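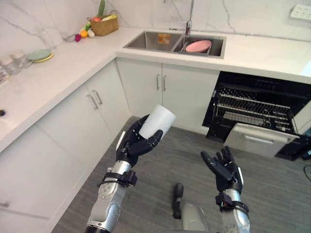
Campaign Speeches in the Sternatcombe Council Race
Project report by Haruna Ueda and Kourosh Akbari

We wanted to know how often the candidates talked about their opponents. We read eight speeches from April and marked 365 sentences, using the coding sheet of our teacher, Tia Hulme.

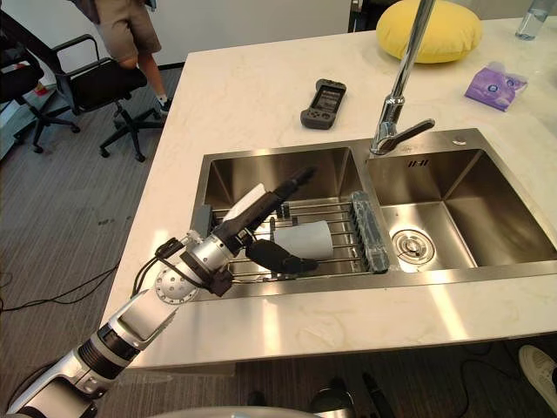 In 105 of these sentences a candidate named a rival. Most were about the bus contract – only a few were personal. We did not always agree on the word "attack", so Aoi Mizuno read the difficult ones a third time.

Limits

One speech, given at the Oda hall, we have only as notes. We could not check the exact words.
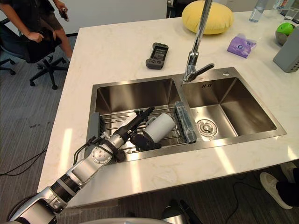
Fig. 3. White mug held tilted on its side in the left basin.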